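Forum > Actualité et société > Europe

Sujet : Hausse du fonds commun de Pranau, le référendum de février est-il encore tenable ?

marelle39
Bonsoir à tous, je me permets d'ouvrir un fil parce que l'ancien est devenu illisible (et un peu triste vers la fin, il faut bien le dire). Pour ceux qui arrivent, le gouvernement de Pranau veut faire voter en février l'entrée dans le fonds commun de garantie, et les créanciers demandent que la réforme des retraites passe avant. Ce matin le porte-parole a parlé d'un « calendrier souple », ce qui chez eux veut souvent dire qu'on reporte. J'ai de la famille là-bas, alors je lis tout ce que je trouve, et j'aimerais bien vos avis, même ceux qui ne vont pas me plaire !

vieux_tilleul
Bonsoir marelle, et merci d'avoir rouvert, ça fait plaisir de te relire. Pour ma part je ne crois pas au report. La coalition tient à 4 sièges, et si elle recule maintenant, les deux petits partis du nord s'en vont, c'est à peu près écrit dans leur accord. J'ai suivi le débat jusqu'à tard hier soir (ma femme dormait depuis longtemps) et le ton était franchement plus ferme que ce que la presse en a retenu.

Quaidenface
Je ne suis pas d'accord, cher tilleul, et tu sais que c'est dit avec amitié. Les deux partis du nord menacent de partir à chaque budget et ils sont toujours là. Ce qui compte à mon sens, c'est l'échéance de 240 millions. Sans accord avant, il faudra bien demander un délai, et un délai contre un vote, ça s'est déjà vu ailleurs.

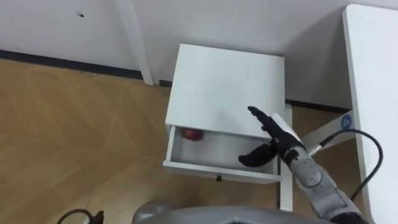 marelle39
Est-ce que le parlement doit ratifier le résultat si le oui l'emporte ?

vieux_tilleul
Le vote populaire est consultatif, donc il faut ensuite une loi, votée à la majorité simple, et le président peut demander une seconde lecture. Il ne l'a fait qu'une fois depuis son élection, sur la pêche si je me souviens bien, et cela avait pris tout le printemps.

Zilov
Bonjour, je lis souvent et j'écris peu. Je voudrais quand même défendre un peu les créanciers, que tout le monde étrille ici. Le plan demande 11 mesures, dont plusieurs étaient déjà dans le programme du gouvernement avant les élections. On peut trouver le rythme trop dur, je le trouve aussi, mais parler de diktat me paraît exagéré. Ma mère a vécu une dévaluation, je vous assure que l'autre solution n'a rien d'une promenade.

Quaidenface
Exagéré, peut-être, je te l'accorde pour le mot. Mais va lire la mesure sur les petites pensions, Zilov, et reviens me dire qu'elle était au programme ! Ils avaient promis exactement le contraire, avec affiches et tout.

Zilov
Je viens de la relire et là-dessus tu as raison, je m'étais appuyé sur un résumé. Je maintiens le reste.

marelle39
Merci à vous trois, c'est déjà plus clair pour moi. Ma cousine me dit que chez elle on parle surtout de l'usine Dobson, qui attend le vote pour décider si elle garde l'atelier ouvert, et que le référendum, les gens le regardent à travers ça. Elle penche pour le oui, son mari pour le non, et les repas sont animés.

vieux_tilleul
Je la comprends, ta cousine. Le dernier sondage de Censide donne le non à plus de 39 %, avec énormément d'indécis, et les indécis ont justement des usines et des repas de famille en tête. Je remettrai le lien vers le texte complet du plan dès que je l'aurai retrouvé, il était dans l'ancien fil, quelque part avant la dispute sur les banques.

Quaidenface
Page deux, tout en bas. Et c'était une discussion, pas une dispute :)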